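7th September, Pidthorpe workshop, back bay by the brick wall

Shelving cabinet day. Supposed to be a 2 hour job, we all knew better. Writing this up now before I forget which stuff went where.

Plan was: empty the cubbies, wipe down, bag the small parts, get everything back in by type and not by whoever dropped it there last. The old system (if you can call it that) had Kelleron offcuts mixed in with the Dixit fittings and a layer of dead tape rolls over the top.

Started top row, worked down. Mistake. Dust fell on everything I'd already pulled out and set below. Do it bottom up next time, or put a sheet down first. Brushed it all off again, lost a good while on that.

Bags. Using the thin plastic ones from the Grement order, pack of 100. Fine for washers, clips, felt pads, short screws. NOT fine for anything with a point. Two long screws went straight through the side and I had to double them up. They cling when you open them too, the mouth sticks shut and you end up rubbing the corner between your fingers like at the grocery store. Folding the top back over itself before filling helps alot. Squeeze the air out after or a handful of clips takes up half a cubby.

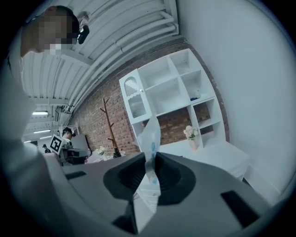 Do the bags go on the shelves loose, or in something?
In trays, for anything under fist size. Loose bags slide over each other and the stack ends up on the floor. Bigger bagged items can sit straight in the cubby, folded end to the back.

Trays: we have enough for the lower rows only. Upper rows getting cut down cardboard boxes until more turn up. Cut the front low so you can see in. Not pretty, works.

Labels. Tried writing straight on the plastic, marker wiped off on my sleeve while I was still holding the bag. Paper slip inside, facing out. Write the slip BEFORE the parts go in, otherwise it curls down behind them and you can't read it. Put size and what it's for, not just size. "M4" on its own told me nothing, had three bags of it from three diffrent jobs.

Layout as it stands tonight:

Bottom row - heavy. Brackets, hinges, the box of casters. Don't move these up, I don't want that weight high.
Next up - screws and bolts, short on the left, long on the right.
Middle - Dixit fittings, all of them, including the ones that were in the coffee can.
Above that - Kelleron offcuts under 30 cm. Anything longer goes in the rack. If it's longer than that and ugly, it goes in the trash.
Top - pads, felt, string, spare bags. Light stuff.
Glass door section - finishes and glue. Keep it closed please. The knob is tiny and fiddly, don't yank on it, use the edge of the door if your hands are greasy (then wipe the door).

Cleaning the door glass: dish soap and warm water did it. Window spray left streaks, went over it again. Dry brush for the arched bit at the top, a cloth won't get in the corner. Careful around the white scalloped piece, I went at it with the damp cloth only, no scrubbing.

Bags used: 60. Didn't expect that. Reorder when we're down to the last 30, not when somebody finds the pack empty. Maybe get a thicker kind for the long screws, same size if they do it. Check before ordering.

Problems left over
- cabinet rocks a little on the right side, needs a shim. Floor not the cabinet, I think. Check with the level.
- one bag of springs, no idea what they're from. Left on the bench with a question mark. If you know, write it on the slip.
- glue: two tubes gone hard, tossed. One half used, cap cracked, taped it.
- gap behind the cabinet at the brick. Small things roll back there. Strip of foam? Or just push it closer once it's shimmed.

Next: shim, then the long rack, then the drawer under the bench that won't open all the way. Something's jammed at the back of it, probably a ruler. Bring the thin pliers and the flashlight from the van.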